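How to Keep a Painting Journal of the Rooms You Live In

Trevulden Evening Painters, notes for new members

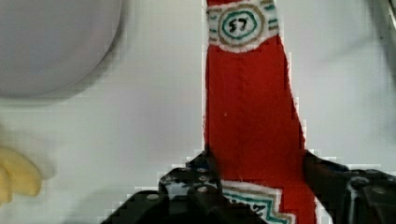

What size of sketchbook should I start with?

Something you can hold open with one hand while you paint with the other. I like a landscape book with fairly heavy paper, and when I began I bought one of 80 pages, which lasted me through two winters and half a spring. Big books look wonderful in the shop, but they're a nuisance on a bathroom windowsill, and you'll want to paint on the bathroom windowsill sooner or later.

I've been keeping one of these journals for a good long while now, and it's the thing I'm asked most about after our evenings in Trevulden, so I've finally sat down to write out how I go about it. Do make a pot of tea, as I've never been able to say anything quickly.

A painting journal of your rooms is just what it sounds like. You paint the corner by the stairs, the chair with the coats on it, the view through one door into the next, and you keep going until the book is full. None of them need to be finished pictures. Some of mine are three brushstrokes and a note about the weather.

What you'll need

A sketchbook that can take wet paint without buckling too badly. A small box of gouache or watercolour, whichever you already own. Two brushes, one round and one flat. A soft pencil, a jar, an old tea towel. If you can't get on with gouache (and plenty of people can't, at first, it dries a different colour from the one you put down and it's maddening), then coloured pencils will do very nicely and you can paint later on.

I buy my paper at Peixoto, the little shop behind the station, and they'll cut a large sheet down for you if you ask before lunch.

Choosing where to sit

Walk round the house with a cup in your hand and sit down in each room for a minute or two. Try the floor as well! I painted my own hallway for years from the bottom stair before I thought to sit on the landing and look down through the banisters, and it was like being in somebody else's house. Olga Valcárcel, who taught me at the Flerneck summer school, made us all move our chairs a yard to the left before we were allowed to open our paints, and I still do it now out of habit.

Don't tidy up. I know that's hard if you have people coming, but the pile of post and the shoes are going to give you your shapes, and a bare table is a very difficult thing to paint well.

The first drawing

Take your pencil and put in the biggest edges first. Where the wall meets the floor, the side of the door, the top of the table. Keep it light and don't rub anything out. Then find the largest dark shape and the largest light one, squinting as hard as you like, and mark them with a D and an L so that you remember which is which once you've got your nose down in the paint.

Leave the small things alone for now. It's so tempting to start with the pattern on a cushion, and then the cushion is beautiful and there's no room left for the sofa. I have several pages like that.

Putting the colour down

Mix up three or four puddles before you start, bigger than you think you'll want. Begin with the walls, even if they're white, and look properly at what sort of white they are. Mine are a greenish grey in the mornings and quite pink by tea time, and I've got a whole run of pages from one November that are nothing but the same bit of wall above the radiator, because I couldn't get over it.

Work from the large areas to the smaller ones and let each one dry a little before you go next to it, unless you like the way the colours bleed together, in which case carry on. Patterns go in last. For a rug or curtains, choose one part of the pattern and paint that carefully, then let it get looser as it goes away from you. The eye will fill in the rest.

If you've made mud, stop, wash everything, and have a biscuit. It'll look better dry, or it won't, and you turn the page.

Writing on the page

I write the time and the room along the bottom edge, and then anything I could hear. Bo-ram Bae, who sits by the window at our evenings, sticks in bus tickets and bits of envelope and paints straight over them, and her books are so fat they need a ribbon to stay shut. Mine are plainer. Both ways are lovely to look back through.

Keeping it going

Give yourself up to 5 pages in the first week and don't fret if you only manage one. After that, a page whenever the kettle's on is quite enough. When you get stuck, paint the room you like least. I did our utility room for a fortnight, and one of those ended up on the wall at the Girnport library show, between two very smart seascapes.

When the book's full, put it away for a month before you look at it. Then pick the page you keep going back to and try it larger, on a proper sheet, with the journal propped up beside you and the room itself out of sight. You'll have to make some of it up, and you may find the colours get braver.

If you'd like to bring your book along to an evening, please do, half-empty ones are welcome too. Aprons are on the hook by the sink.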